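Krum Dimitrov repairs knitwear for a living, and most of what he has to say about it concerns tension. He has run the mending room at Jindamine, a small textile workshop, for long enough that he no longer looks at the color of a garment when it comes in. He looks at the back of the fabric first.

"The face tells you what the owner saw," he says. "The back tells you what the yarn did. If a stitch has dropped, I want to know how far down the ladder runs and whether the loops on either side have given up yarn to it."

A ladder, in his account, is the simplest fault in the trade. One loop breaks or slips, the loop beneath it loses its support, and the column opens from there. The bars of yarn between the neighboring columns stay intact. He hooks the lowest loop, pulls the first bar through it, and continues upward until the column is closed. Nothing is added except a short length of yarn at the top.

Moth damage takes more time. The larvae eat through several strands at different points, and some of the weak strands hold until the garment is handled. Dimitrov stretches the area lightly over a dome and marks every thin place before he cuts anything away. "People bring me one hole," he says. "I charge for the ones I find."

His rates are set by the gauge of the fabric and the number of stitches to be rebuilt. A coarse hand-gauge sweater can be finished in an afternoon. Fine machine knit is slower, and he limits himself to 2 hours a day on it for the sake of his eyes. The largest job he has on record required 1115 rebuilt stitches, across the back and one sleeve of a cardigan. He logged them in a notebook as he went. He did not enjoy it and says he would quote higher now.

Yarn matching occupies a surprising share of the week. Undyed wool is the worst category, because it varies with the breed, the wash and the years of exposure to light. He keeps 79 cones of off-white on a shelf of their own and still has to blend strands from separate cones when none of them agrees with the garment under daylight. He will not match under the ceiling lamps.

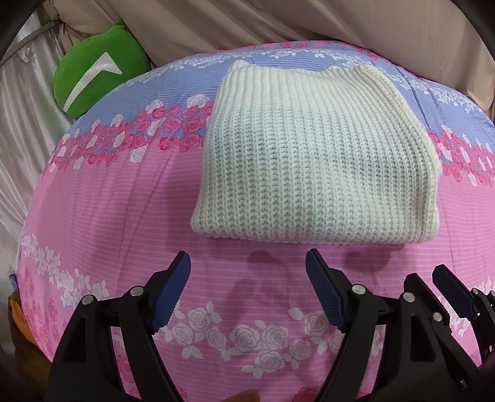
Care and Storage

Dimitrov's advice on storage is short. Heavy knits are folded. A rib in thick yarn carries a lot of weight per inch, and on a hanger that weight is borne by the shoulder stitches, which lengthen and do not fully recover. He folds along a different line each time the garment goes away for the season, so that the same row does not take the crease every year.

"Wash it before it goes in the drawer," he says. "Moths want skin and food residue as much as they want wool. A clean sweater in a closed bag is a poor meal."

He is less interested in cedar. In his view the blocks smell pleasant for one summer and then sit there. July is when he tells customers to take everything out, shake it and check the seams at the underarm and the neck, where larvae tend to settle.

Jozef Verbeke, who services the workshop's linking machine, disagrees with him on washing. Verbeke prefers airing to water for anything loosely spun and holds that most of the felting he has seen was caused by an impatient rinse. Dimitrov concedes part of the point. He washes at a steady lukewarm temperature from start to finish, presses the water out in a towel and never lifts a wet garment by its shoulders. "It was a fair objection," he says. "People go from warm to cold and wonder where two sizes went."

On blocking, the two men agree. The piece is laid flat, measured against the dimensions taken on arrival, and left alone until dry. Pins go in only at lace edges. Ribbing is pushed together by hand, since a rib dried under stretch loses the elasticity it was knitted for.

The workshop takes in repairs every day but Sunday. Garments are tagged at the counter, and the owner is asked whether the mend should be hidden or left to show. Dimitrov has no preference, although a visible mend in a contrasting yarn spares him the shelf of cones. Current turnaround on coarse knits is 2 weeks. For fine gauge he gives a date only after he has seen the back.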